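The Last Bus to Nutcombe

The bus put me down at the quarry road at dusk and went on without any passengers. I had 7 miles to walk and one bag, which held a coat, a loaf of bread and my mother's letter.

She had written that the house was sold. Van Hecke, the feed company, had bought it along with the field, and they wanted it cleared by October. She didn't say how she felt about it. She said the pump was sticking again and I should bring a wrench.

I had not been back in years. At the bridge I stopped and ate some of the bread. The river was low, and the stones my brother and I used to jump across were all showing – they were closer together than I remembered.

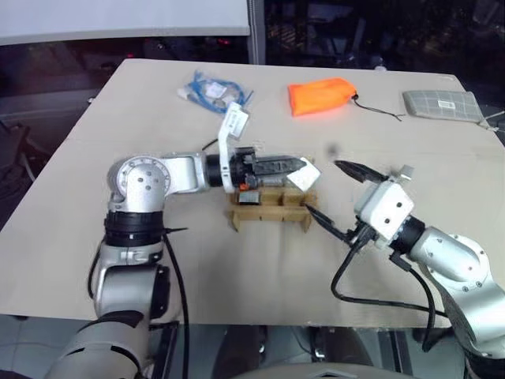

It was dark when I came up the lane. The kitchen light was on. My mother opened the door before I knocked and looked at my shoes.

"You walked," she said.

"The bus doesn't come up here anymore."

"I could have told you that."

She had soup on the stove. The shelves were bare and the plates were packed in boxes, except for two bowls and two spoons. We ate without saying much. Afterward she asked if I had brought the wrench, and I had to tell her I'd forgotten it.

She put on her coat and took the flashlight off its nail.

"Your father kept one in the shed," she said. "Come and hold the light."

We went out across the yard. The shed door stuck, and I put my shoulder to it while she lifted the latch.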